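Last updated: Friday, August 29, 2025

A visit to the Betby open day for families

In July we went with our daughter to the open day in Betby. She has Down syndrome and she will be three in the winter. My husband could not get free from work until late in the morning, so we missed the welcome speech, but a mother at the gate gave us the programme and told us where we could leave the pushchair.

The day is organised by Caketness, the parents' association that we joined when our daughter was a baby. Until now I knew them only from their newsletter and from the telephone. It is different to stand in a garden with 43 families and see that many of them carry the same kind of bag as you do, with the thickened drink, the spare glasses and the letter for the heart clinic.

We went first to the room for speech and feeding. A therapist was sitting on the floor with three toddlers and showed signs for "more", "finished" and "bird". We use signs at home since one year, but I learned that I make "finished" much too small and too fast. She asked me to wait longer after each sign. I tried to wait, and it felt very long to me, and then our daughter signed "more" back with her whole arm. She got her piece of banana.

The second room was about reading. I did not expect this for such small children. The parents there had made books with photographs of their own family, one word on each page, with big letters and no decoration. The word cards were for sale, but you could also copy the list by hand, and I did this. Our list at home has now Mama, Papa, ball, shoe and the name of the neighbour's cat.

Lunch was in the garden, soup and bread, and very good plum cake. I sat next to a grandmother who has travelled from Rind by two buses. Her grandson is grown up and works in the kitchen of a school. She did not give me any advice and I was thankful for it. She told me what he cooks and which football club he likes, and that he does not answer her messages.

After lunch there was a talk about money and forms. Caketness has a small fund named Dostero, and a family can ask for up to 2,000 in one year for things that the health insurance does not pay, for example a special chair or the journey to a hospital far away. The form has 2 pages. You need a letter from the doctor, but it may be an old one. I wrote everything down because I am always afraid of forms in official language — the woman who gave the talk said she was also afraid of them in the beginning, and it is her own language.

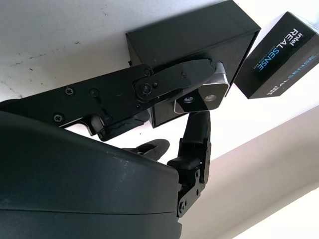 The talk was a little long for our daughter, so my husband took her outside and I stayed for the questions. Many parents asked about nursery places. The answer was different for each district, and I think some people were disappointed. For us it was useful to hear that we can ask for a meeting with the nursery before we send the application, and that we may bring somebody from the association with us.

What I would wish for the next time is a quiet room. The hall had a strong echo, and in the afternoon several children held their hands on their ears, also ours. A changing table for bigger children would be good too. I wrote both on the feedback paper.

We drove home at four o'clock and she slept already before the main road. The next open day will be in spring, again in Betby, and the parents' evenings start again after the summer holidays. If you want to come by train, the walk from the station is uphill and the pavement is narrow, so better take the carrier than the pushchair.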